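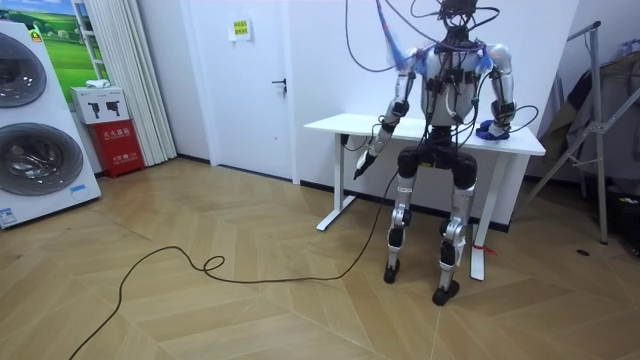 # Standing Room: Writing the Rules for Legged Machines Indoors

Most of the safety practice that governs industrial robots was written for machines bolted to the floor. A fixed arm has a known reach. Its maker can draw a line around that reach, a fence can follow the line, and a switch on the gate can cut the power when someone walks in. The person responsible for the cell can explain the whole arrangement to a new employee in a few minutes.

A humanoid robot on two legs fits this arrangement poorly. It may shift its feet while it works at a desk. It carries its own weight at chest height, and when the power is cut it may fall. The emergency stop, which for a fixed arm is the answer to nearly every question, becomes a question of its own.

The Stoltley code of practice for legged robots in shared rooms was drawn up with this difficulty in mind. It came into use in March and runs to nine sections. It is a voluntary document, intended for laboratories, training rooms and demonstration spaces where a robot works among ordinary furniture. It does not replace national law or the instructions supplied with a machine, and says so on its first page.

## The floor comes first

Readers who expect the code to begin with software will find that its opening section is about the floor. The working area must be level, dry and free of rugs. Smooth wooden planking is permitted, provided that the soles of the robot's feet have been tried on it under supervision before any task is set.

Cables receive more space than any other subject. Many legged machines still work on a tether of one kind or another, and the lines that feed the head, arms and grippers are seldom the same length. In the photograph that opens this article, a tangle of black cables rises from the robot's head toward the ceiling, while another runs from its right arm down to the floor and makes a small loop there before continuing across the planks. The code treats the two routes separately.

Overhead cables should be carried on a support that does not pull on the head when the robot bends. Floor cables should leave the working area by the shortest path that the robot's feet will not cross. A loop on the floor is to be taken up or covered before the robot is allowed to step, and the operator must check it again after every change of task. Where a cable has to cross a walkway, a low ramp is required. Tape alone is not accepted, a point on which several sites asked for an exception during the drafting and were refused.

## Distance and speed

The code sets a standing clearance of 2000 mm between the robot and any person not directly engaged in the work. An operator may come closer when the machine is in its holding state, but must approach from the side and must keep the stop control in hand. Nobody may stand between the robot and a wall.

Closing speed at the gripper is limited as well. Hand motion may be up to 500 mm per second when the clearance is kept, and must be reduced when an operator is inside it. The drafters considered a higher figure for tasks with light objects. They set it aside after the trial period at Irero, where staff reported that the lower speed made it easier to judge what an arm was going to do next.

## Furniture as equipment

One of the more useful sections concerns desks, shelves and door handles. A height-adjustable desk is a machine in its own right, and a robot whose hand rests at the edge of the desktop can be pushed off balance if the desk is raised. The code therefore asks that desk controls be locked during work, or placed on the side away from the robot. Where neither is possible, the desk is to be unplugged.

Coverings on the hands are dealt with under the same heading. Gloves and sleeves are common, and they protect both the fingers of the machine and the things it handles. They also change its grip. A hand that has been covered is treated as a new tool, and the tests for a new tool must be repeated. If one hand is covered and the other is not, both are to be tested, each with the objects it will be given.

Doors and fire equipment must remain within reach at all times. The robot's cables may not pass in front of an extinguisher, and its parking position may not block an exit. Extinguisher boxes are not to be used as shelves.

## Stopping without falling

The longest discussion in the code is given to the stop. It defines two kinds. A controlled stop brings the robot to a stable stance and holds it there under power. A full stop removes power from the joints and assumes that the machine will come down. Every site must have both, on separate controls of different shape, and every person who enters the room must be told which is which.

Faltthorpe, which operates a training room under the code, has added a rule of its own: a full stop is rehearsed at the start of each week with the robot on a hoist. The rehearsal takes little time and has been proposed for the next edition.

## Records

Sites keep a log of stops, slips and unplanned contacts. The combined log held 2779 entries when the first review was prepared, the great majority of them controlled stops called by an operator as a precaution. The reviewers do not regard this as a fault. Sites that reported very few stops were asked to look again at their procedures - in most cases the stops had been made but not written down.

The log form was designed at Rimkutė and fits on a single sheet. It asks for the task, the position of the robot's feet, the state of the cables and the type of stop. Names of operators are not collected.

## What remains open

The code says little about work at night, about rooms where two legged machines share a floor, or about visitors. The last of these has drawn the most comment. Demonstration spaces wish to let guests approach the robot, and the present clearance makes that difficult without a barrier. A draft section on visitors will be circulated to participating sites, with comments accepted in writing until Tue 3 September. Until a revised text is adopted, the existing clearance applies to guests and staff alike.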